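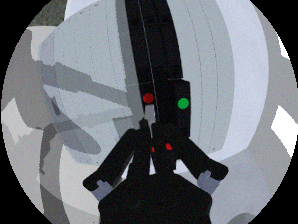 Gripper and paneled unit, simulated view

Home | Products | Drainage | Resources | Dealers | Contact

Britska Trench Drain Channel

Britska is a surface drainage channel molded from recycled polypropylene, for use in barns, wash bays, farm lanes and loading yards. Sections lock end to end with a tongue and groove joint and are bedded in concrete on both sides.

Recycled content is 83 percent by weight. The balance is virgin resin and UV stabilizer. The material does not rust or rot and is unaffected by manure, road salt and most fertilizers. Do not use with solvents or with water above 140 °F.

Internal width: 100 mm
Grate: slotted, bolted at four points
Maximum wheel load: 2,000 lb with standard grate
Outlet: end or bottom, knockout type
Color: black

Lay the run from the outlet end, with a fall toward the outlet. Fit the grates before pouring so the side walls stay parallel. Cut sections with a fine-tooth saw and seal cut joints with Prodham joint compound, sold separately.

Orders of more than 600 sections ship direct from the Lengyel plant. Allow extra time for orders placed in June. For layout drawings and load questions, contact Razia Rizvi in technical sales.

Related products
Brallora Catch Basin
Prodham Joint Compound
Britska End Caps and Outlets
Heavy-Duty Slotted Grate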